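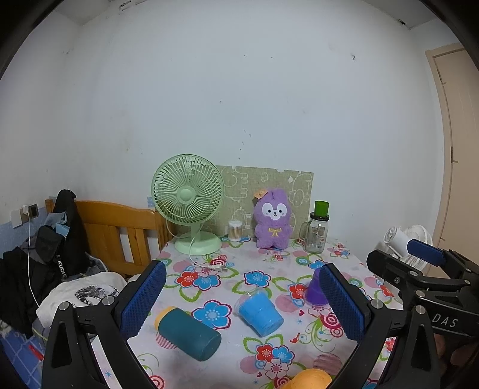
Studio notebook
June 2024
Posted by Corina Ortner
3 comments | 12 shares

Right, Matstead family job, notes while I still remember any of it. Big group, four generations, garden of the grandparents' house and then the field behind. Vinzenz carried the lights and I shot. We'd said a start two hours before sunset and we got going nearly forty minutes after that (one small boy, one lost shoe, found in the car).

Card total was 2519 frames, which is silly. I know why it happened. I left the drive mode on high after the running-down-the-hill bit and then did the whole seated group like that, so there are bursts of eleven nearly identical pictures of people waiting for me to say something. Culling took me most of two evenings. First pass in Clutent, stars only, no colour labels, and that went much better than last time when I tried to do both at once and lost the thread. Down to 290 after the second pass, and 188 in the gallery. Selina thinks that's still too many for one family and she's probably right, but there were so many combinations on the list! Each set of cousins, each set of cousins with each grandparent, then the dog.

Light. The walnut tree throws a really green cast on faces if you stand people right under it. I knew this from the January recce, sort of, except of course there weren't any leaves on it in January. So the first group by the bench is all a bit seasick. I pulled the green down and nudged the tint towards magenta, skin only, and it's fine on screen. Reto ran two test prints and says the shadows under the chins still look minty. He's going to try them again on the warmer paper before we send anything out.

Better spot, for next time - the gravel by the side gate. The pale wall opposite bounces lovely soft light back in and you don't need the reflector at all. I only found it because the great-grandmother wanted to sit down out of the breeze, and the pictures of her there with the baby are easily my favourites of the whole evening. 85mm, f/2.8, nothing clever. I should have gone to f/4 for the ones with both of them looking at me, the baby is sharp and her glasses are sharp but her far eye is going soft.

Big group: 35mm, f/8, two rows standing and one sitting. Vinzenz put the softbox too far left and I didn't spot it till I was home, so the right-hand end is about two thirds of a stop down. Fixed with a gradient. One uncle is blinking in every single frame I liked, so I've swapped his head from the one just before. Please nobody zoom in on his collar.

Ayuba, you asked about the field shots. Yes, straight into the sun, hood on, and I let the sky go. I metered off the grass and added a bit. Autofocus hunted like mad whenever the sun came out clear of the hedge, so about one in four was usable. Single point on the nearest child worked, tracking didn't.

Still to do:
- gallery link to the family, with the print order form
- Reto's second test prints, bench group only
- back up the card to the Maglaya drive (mine is full again)
- invoice, including Vinzenz's mileage
- fix the sticky leg on the big light stand before the Usstead christening, or take the other one

3 comments

Selina Brunner: Gravel spot noted. Can we try it for Usstead if it's too bright at the church?

Reto Stöckli: Warmer paper is much better. Chins are human again.

Vinzenz Strebel: The stand leg is done, it only wanted a clean.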